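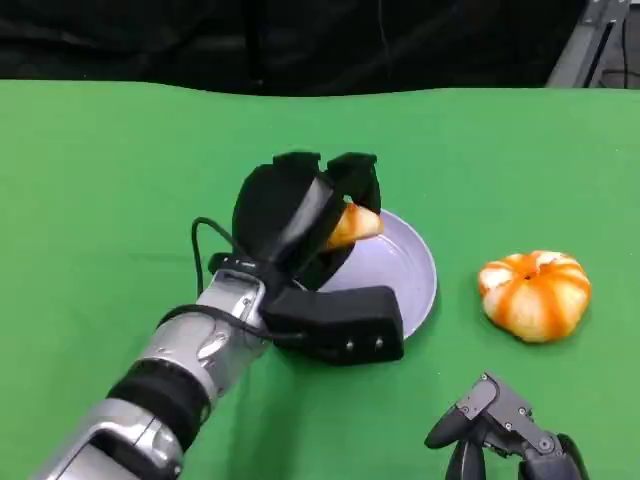 Chapter 9
Two Arms on One Bench: Soft Objects and Shared Space

The first eight chapters dealt with a single arm picking up rigid blocks. A rigid block is forgiving in one respect: its shape does not change when it is held. The gripper closes until it meets resistance, the motor current rises, and the controller stops. Peeled fruit behaves differently. A segment of mandarin yields before the current rises by any useful amount, and by the time the controller of Chapter 6 would have reacted, the skin of the segment has split.

This chapter extends the bench build to two arms and to objects that deform under load. The worked task throughout is the transfer of pieces of peeled citrus from the table to a plate. It needs no special parts, the material can be bought anywhere, and a failed grasp is easy to recognise.

What you will need from earlier chapters

The reader should have a working arm with a calibrated wrist (Chapter 4), a gripper whose opening can be commanded in steps (Chapter 6), and a camera mounted above the work surface (Chapter 7). The second arm is built in the same way as the first. If both arms are to be powered from one supply, reread Section 3.5 on fusing before you connect anything.

By the end of the chapter you should be able to:

set a closing limit for a soft object by position instead of by motor current;
place two arm bases so that their working areas overlap without the elbows meeting;
route a gripper cable that survives repeated wrist rotation;
choose a table covering that helps the camera separate the object from its background.

9.1 Layout of the bench

The bench used for the examples was put together by Nuala Noonan and Lionel Vasseur in the Hawthorne workshop, a shared space with hand tools, a pillar drill and one long wall of storage. The bases of the two arms are bolted 600 mm apart, measured between centres. A wider spacing was tried first. It kept the elbows well clear of each other but left a strip in the middle of the table that each arm could reach only when nearly straight, where small errors in the shoulder joint become large errors at the fingertips.

The overlap region is the part of the table that both grippers can reach with the elbow bent by at least 30 degrees. Mark it with chalk or tape during setting up and remove the marks before any camera work. The plate should sit wholly inside this region. The fruit may sit anywhere that one arm can reach.

A rule is needed to stop both arms entering the overlap region together. The simplest is a token: a single variable in the control program that names the arm allowed to enter. The other arm waits outside with its gripper open. Section 9.4 replaces the token with a proper distance check, but the token is adequate for everything before that point and is easier to debug.

9.2 Table covering and backdrop

Colour matters more than texture. The segmentation program from Chapter 7 separates objects by hue, and citrus flesh runs from strong orange to a cream that is close to bare pine under warm light. On an unfinished wooden bench the pale pith was repeatedly classed as table. A matt green covering cured the fault without any change to the program. The plate can be any colour that is neither green nor orange. Pale lavender works well, and its rim gives the camera a clear edge to fit a circle to.

Fasten the covering at the corners only. Small creases are harmless at the resolution used here. A loose fold is another matter, because a fingertip can catch it and drag everything on the table with it.

A black cloth behind the table removes the clutter of the workshop from the camera's view. Hang it from the metal frame and leave a gap behind it for cables.

9.3 Cable routing at the wrist

More builds are stopped by broken cables than by broken motors. The gripper cable must follow the wrist through its full rotation, and a cable tied down tightly at both ends will pull on its connector at the limits of travel. Leave a free loop beside the wrist. To find its size, turn the wrist by hand with the power off, first to one limit and then to the other, and lengthen the loop until the connector stays still throughout. Then check that the slack cannot fall between the fingers.

Maxence Renaud's notes on the first arm record 186 transfers before the original cable failed. The break was inside the insulation, 9 mm from the connector, and showed itself only as a gripper that stopped responding at certain wrist angles. Suspect the cable first when a fault depends on pose.

9.4 Closing limits for soft objects

Let w be the width of the object as measured by the camera, and let c be the permitted compression, given as a fraction of w. The gripper is commanded to the opening

g = w (1 − c)

and is not allowed to close further, whatever the motor current. For single segments, begin with c = 0.05 and increase it in steps of 0.01 until the piece no longer slips when lifted. For a whole peeled mandarin the same starting value is too large. The fruit parts along its segments when squeezed across the middle, and a lower grip is needed.

Blunt, flat fingertips are assumed. Narrow tips concentrate the load and will cut into the flesh at values of c that flat tips tolerate. The derivation that follows treats the contact patch as a rectangle and the pressure over it as uniform.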